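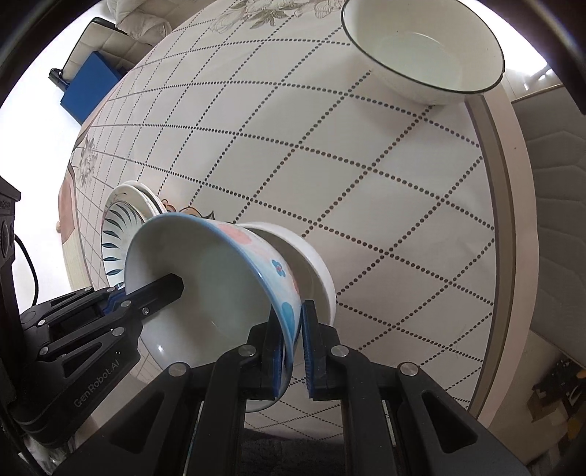

Filed under: Reviews > Grippers and Hand Tools > Long-term tests

Griltano hand-held grippers, the pair: a month of crockery, one bad fault, still smitten

22 February 2019

I've wanted to write about these since the first week of January, and I'm glad I waited, as the most interesting part came late. Short version: I love them, they dropped a bowl, and I'd buy them again.

The Griltano is a two-finger gripper you work by hand, made for showing a robot arm how a job is done. I bought two at £368 each from Lukstead and have used them almost every day for table clearing: picking up bowls, stacking plates, passing things from one hand to the other. The grip is lovely! You squeeze, the fingers close dead parallel, and after an hour you stop thinking about the tool and just think about the plate (my old pair left my wrist aching after ten minutes, so this is a treat).

Now the fault. On day 7 I was holding a rice bowl by the rim with the right-hand gripper and bringing the left one up inside it, which is how I do all my handovers. The right one let go. No warning, no slow slide, the fingers simply sprang open and the bowl went on the floor in four pieces. I had socks on. Please wear shoes.

I thought I'd relaxed my hand, so I set up a test with an old Ikia bowl over a folded towel: 40 lifts, squeezing hard every time. It let go on three of them, always when the bowl was tilted and the second gripper was pushing against the inside wall. The left-hand unit, same test, didn't slip once.

The culprit was the little return spring behind the trigger. It had been seated with one end outside its slot, and a sideways push on the fingers was enough to knock the latch off. Two screws, a pair of tweezers and a lot of muttering put it right. Lukstead sent a new spring without any fuss, though the leaflet says nothing at all on checking it, and I think it should. With one person's hands on it you lose a bowl. Fit the same mechanism to an arm moving at speed and you've got china flying at whoever is standing nearby.

Since the repair I've done 136 handovers with the full range, deep bowls, shallow ones, plates, and had no more drops. The pads clean up with a damp cloth and still bite well on glaze.

Against the Yokoyama I used before, the Griltano is lighter and far nicer to hold, but the Yokoyama has a proper locking catch and I do miss it. If Griltano add one I'll be first in the queue.

Good: comfort, smooth closing, quick spares
Less good: spring seating, thin leaflet, no lock
Score: 8/10 (it was a 9 until the bowl)

Recently in Reviews
- Yokoyama two-finger gripper, one year on
- Cheap finger pads compared
- Do you need a wrist strap?
- Lukstead bench clamp, small size

Contact | Corrections | © 2019 | Back to top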